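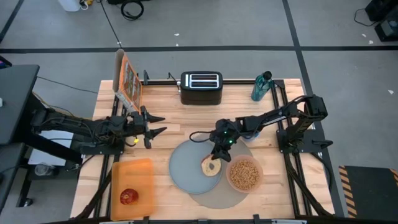

What does Pladberg do?

Pladberg is the layer that sits between a planner and two arms. You hand it a goal for each gripper, it works out timing so the arms don't swing into each other, and it streams joint targets to the controllers until both sides are done. I wrote it because I got sick of gluing together three scripts every time I wanted both arms moving at once!

Is it a planner?

No, and please don't make it one (I tried, it got ugly). It expects paths from somewhere else. I use Pastor, and the adapter for that ships in the box. If you have your own planner, you write one small class with two methods and you're off.

What rate does the control loop run at?

The default is 30 updates a second, and a smoother fills in between them. You can raise it in the config. I ran mine at 80 for a whole month and couldn't feel the difference on slow kitchen stuff, so I went back.

Why do my arms freeze when the grippers get close together?

You've hit the shared zone lock, by far the most common thing people write to me about. Pladberg carves out a chunk of space in the middle and lets one arm in at a time, a fine rule right up until you want both hands on the same thing. Set the pair to "joint" mode for that part of the task and the lock turns into a minimum gap between the two grippers instead. Then go back to "solo" when you're finished - people forget that bit and then wonder why the arms are so relaxed about each other later on.
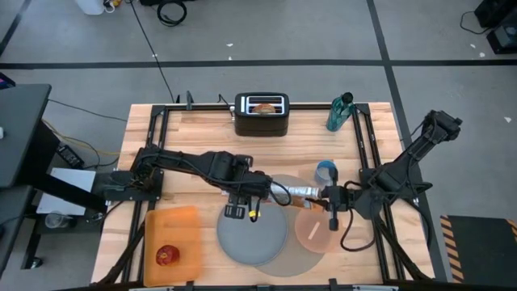 Joint mode has its own settings, and the one worth your time is the grip offset. It tells the software how far apart the two grippers should stay while they share an object, and it's measured along the object, so a wrong guess means one arm pulls while the other one pushes. For something like the foil-wrapped cylinder between the two grippers there, I'd start with a low closing force and a slow speed cap, foil being a wrinkly, shiny mess that a depth camera can read all sorts of ways. Tune the offset first and the force second. I did it backward for most of February and I'd like those evenings back.

Can it see my objects?

Only if you feed it poses. The Sketangate bridge takes the output of whatever perception stack you run and turns it into named objects that Pladberg can use. Clear plastic is still a pain. If poses jump around, turn on the pose filter and leave it at 18 samples until you have a reason to change it.

I get "stale target" after a pause. Is that a bug?

Nope! If a target is more than 800 milliseconds old, it gets thrown out. Call resume() with the refresh flag and it'll ask the planner for a new one. You can stretch the limit, but I'd look for the slow step first (mine was logging to a network drive, ugh).

Where did the Gastholm branch go?

Merged. Everything in it is in the main release now, including the replay viewer. Old config files still load, you'll just see a warning about the renamed keys.

How do I report a problem?

Send me the replay file, your config and a line or two on what you expected to happen. Please include the replay file even if you think it's boring. Without it I'm mostly guessing, and my guesses are not great.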